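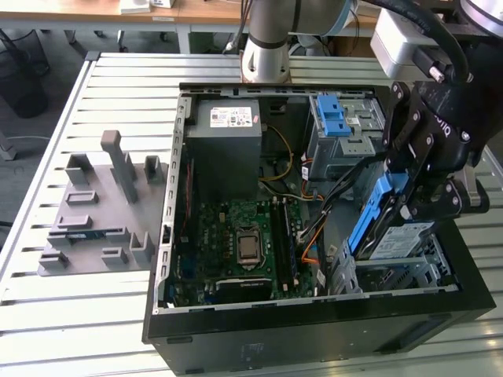 Prandale shared workshop: PC strip-down arm
Progress report no. 2 to the Plumetti Small Projects Fund
December 5, 2023
From: Huia Grimshaw

Dear Despina,

You asked for something shorter than last time and with fewer acronyms, so I'll do my best! The quick version is that the arm is up and running, it handles hard disks in their caddies fairly well, memory modules are coming along, and cables are still a pain in the neck. Money is fine. I'd like to move one bit of it from one pot to another, and I'll get to that further down.

Where we were in May

When I last wrote we had a second-hand arm, a gripper that had arrived without its mounting bolts, and a bench that wobbled if you leant on it. Gianni Fabbri sorted the bench by giving us the slatted aluminium one from the print room (he says on loan, I say good luck getting it back). It's made life so much easier. The slots mean we can bolt a fixture down, take it off for the evening when somebody else wants the bench, and put it back in the same place the next day. The old bench had us re-teaching positions nearly every session.

Drives

Drives were the first thing on the list you agreed to, and I'm happy with them. We started with the towers that have the blue plastic caddies, as there's a proper latch to go for and something sensible to grip. The gripper comes down beside the drive cage, takes hold of the caddy and draws it out. Over the last full round we ran 40 attempts and 34 of them ended with the drive out and set down where it should be. Of the ones that failed, most were the caddy sticking halfway, which happens to me as well when I do it by hand. You have to give it a little wiggle. Sunita Rastogi has written the wiggle into the program and it's literally called "wiggle", so if you ever read our log files, that's what that is.

What we still do ourselves is take the side panel off and unplug the drive. I did say in the application that we'd look at having the arm do the panel too. I'd now like to drop that. Every make of case has its own idea of how a side panel comes off, and it takes a person a few seconds. I don't think it's a good use of anybody's winter.

Memory

This one has been fiddlier than I expected. Getting hold of a module is all right, but the clips at the ends of the slot have to be open first, and the gap between two modules sitting side by side is tight for our fingers. Sunita reprinted the fingertips thinner and we cracked a pair, then she printed them slightly less thin and those have lasted.

The fixture plate has helped a lot. It's a grey printed plate with holders and posts on it, and a module goes into a slot there so that it's always lying the same way for the next step. It is now on its fourth version. The first three are holding doors open round the building. I'd like one more go at it, mainly to put a bit of a slope on the edges of the holders, so a module that arrives slightly crooked slides in without jamming.

I haven't got a success figure for memory that I'd want you to quote to your trustees yet. We've changed the fingertips too often for the numbers to mean much. You'll have one in the next report.

Cables

Oh dear. Data cables flop over exactly the spot the gripper needs to reach, and they're never in the same place in two computers. We tried having the arm push them aside and it was about as graceful as you'd imagine — they spring straight back. For now a person tucks them out of the way before the run starts. Skarphéðinn Ásgeirsdóttir, who mended looms for years before she joined us, thinks a simple comb that clips on to the edge of the case would hold them back, and she's making one up in her own time. I've told her to claim for the materials.

People and sessions

We've had 9 open sessions since May. Turnout has been up and down, as it is with anything on a weeknight, but the core of us have been there for nearly all of them and two new members joined because they'd wandered in to see what the noise was. Both have now done the safety talk and can run the arm with one of us standing by. The stop button rule is still the same as before: one person on the program, one person on the button, and the one on the button isn't allowed to chat. I'm terrible at it, so I'm mostly on the program.

Money

Spending is on track. The printing filament line is a little over and the travel line hasn't been touched, as Lirnico brought the last batch of old office towers round in their own van and wouldn't take anything for it. Could I move the travel money across to filament and spare fingertips? If you need a form for that, please send me the form.

We do also need a replacement for the gripper's cable. The present one works, but it's heavy and stiff, and when the wrist turns a long way round it gets pulled about more than I like. Hwang, the shop that sold us the arm, has quoted for a lighter one and it fits within what's left under repairs.

What's next

Version five of the plate, then a proper counted round on memory. Skarphéðinn's comb, when it's ready. After that I'd like to try a full run on one tower, drive first and then both memory modules, without anybody touching the computer in between. I'm not promising a date for it.

You're very welcome to come and have a look, any session you like. Let me know beforehand and I'll make sure there's a tower ready to go and that the heater's been on.

All the best,
Huia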